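Search this site Enter keyword Go

Print this article | E-mail this article

The Second Try

At Skisley, a pair of robot arms is learning to stack bowls from the moments when people got it wrong

04/11/2018

Pick up a bowl by its rim and set it inside another one. You did it this morning with the breakfast dishes and never gave it a thought. Now try it with two flat fingers, no sense of touch, and a rim that curves away from you whichever side you come from. Kha Nghiêm has spent most of two years on that one small motion, and after an afternoon in the lab at Skisley I can see why. It's wonderful to watch!

Nghiêm's method is called Bulo, and the idea behind it is simple enough to explain over coffee. Most robots that learn by copying are fed clean examples. A person steers the arms through the job, the cameras and joint readings are saved, and any run with a fumble in it gets thrown away. Bulo keeps the fumbles. More than that, it goes hunting for them.

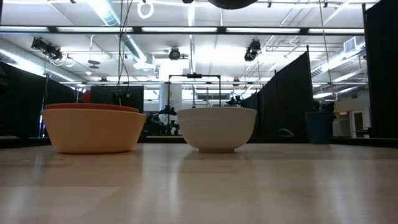
A fumble, in Nghiêm's way of thinking, comes in three parts: the slip, the pause while the person works out what happened, and the fix. The software looks for the pause first, which is easy to find because the arms stop moving toward anything. Then it works backward to the slip and forward to the fix. The slip is marked as something to avoid, and the fix is given extra weight in training, so the robot sees it far more often than it would in an ordinary pile of recordings.

"The fix is where the person is really thinking," Nghiêm told me. "In a perfect run, they're on autopilot. I learn almost nothing about bowls from a perfect run."

The team recorded 2,171 runs in all, most of them last July, when the building was quiet and there was time to do it properly. Bowls and cups were moved around between runs so that the robot couldn't get by on memory. People took turns at the controls, and beginners were especially welcome, for reasons you can guess. One early batch, by an operator so skilled that hardly a bowl was dropped, ended up being the least useful of the lot.
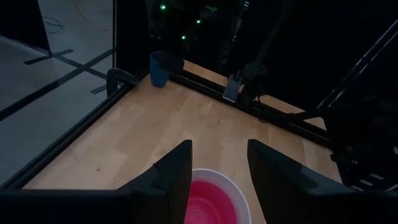
Why use bowls at all?

They punish small mistakes. A block that is put down a little crooked stays where it is, but a bowl that goes in at a slant rides up on the one below, and everything stacked after it is in trouble. They also look different from every side once they're nested, with only a band of each one showing, so the robot has to cope with things it can partly see.

The results are what made me ask for a visit in the first place. On full stacks, the version trained on clean runs alone finished a little over half the time. With Bulo, using the same arms and the same hours of recording, the success rate was 90 percent. I asked to hear about the other tenth and got a long, cheerful answer. Most of those failures come at the start, when a finger lands on the outside of a rim and pushes the bowl away. The arm follows it, pushes it again, and the two of them travel across the table together like a dog with a ball.

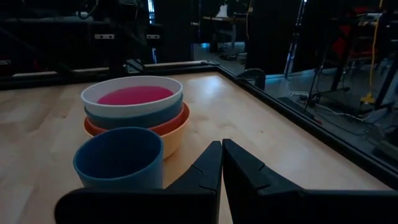
Four bowls in one stack, with the blue cup in front, from a camera at the gripper.

Two more pieces of software keep things running. Gunn lines up the different camera views in time, so that a slip seen at the wrist and the same slip seen from across the table count as one event. Jilent is newer, and I liked it a lot. It guesses, while the robot is working, how close the current moment looks to a known slip. When the guess climbs high enough, the arm backs off a few inches and comes in again from another side.
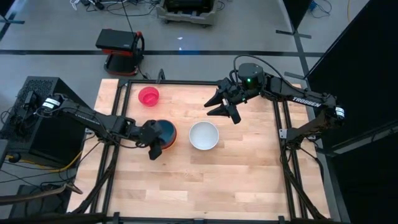 That backing off is lovely to see. The arm goes down toward a rim, slows, lifts, swings over a bit and tries again, and if you didn't know about the math underneath you would swear it had changed its mind. Nghiêm is careful about such talk. Jilent compares pictures and spits out a number, and the number can be wrong. On one run I watched, it backed away from a perfectly good grasp 3 times before going through with it.

Still, the same training has begun to carry over. Cups were a small part of the recordings, and stacking them works better than anyone had hoped, though the success rate is well short of what the bowls get. Plates are next on the list. They lie so flat that there is hardly any rim to take hold of, and the beginners have already been asked back to make a mess of them.

Print this article | E-mail this article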